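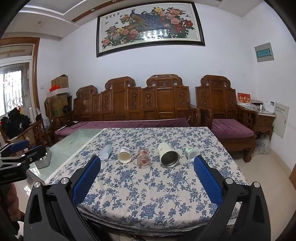

Picking up cups with hand-held grippers

Set out a few cups of different kinds. Lay most on their sides and leave one upright.

Open the pads wide before you move in. On a tipped cup, close across the body and keep off the rim. Paper dents, so stop squeezing once it lifts.

Stand the cup up, let go, then back straight out. Pause before the next one.

Redo any take where a cup slips. We kept 31 of 66 in September.

Wipe the pads every 6 takes.

31 shares | 6 comments

Related
Folding towels by remote control
Bresstead bench clamp tips
Cleaning gripper pads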